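Speaker notes – Collecting demonstrations for two-arm dish handling
Farkville, April 2026

Opening (keep it short)
Skip the company slide. Everyone in the room knows Solex. Go straight to the question we get most: why the data set is only 3,000 episodes and why we stopped there. Answer: the labelling queue, then the budget. Say so plainly.

Station layout
Point out that all 26 operators trained on the same layout before recording.
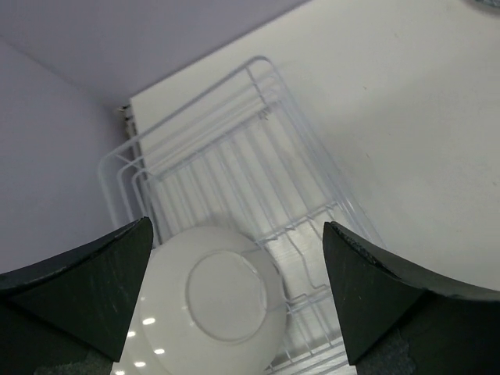
Wrist views are the part of the Kevosau set that gave us the most trouble in review. Glossy white crockery is hard on exposure. The upside-down bowl in the rack carries several bright reflections on its side, and against white wire on a white table the foot ring is one of the few clean edges available. We tried masking highlights in preprocessing and dropped it. Mention that both fingers stay in view, so the policy always has a reference for its own position.

Pause for questions on calibration. If someone asks about the Guérin method, we use it for the wrist cameras only.

Episode rules
Each operator recorded in blocks of 7 episodes, then swapped out. Failed grasps were kept and tagged. Resets were done by hand, with object positions drawn from a printed list. Do not read the list out. 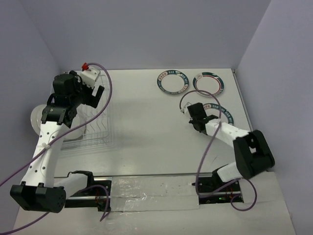

Fixed-camera footage does the work the wrist views cannot, mainly telling the model where each arm is relative to the other. Both arms share one linear rail, so carriage position is logged at the same rate as the joints. Spend a minute on the plates with the dark teal borders near the back wall: a coloured rim segments well from this angle, while the clear rack behind the left arm barely registers against the table. Our annotators spent over five minutes per episode on rack outlines alone.

Results
Show the table, no commentary on the last column. Held-out crockery is still being scored – offer to send the figures by email.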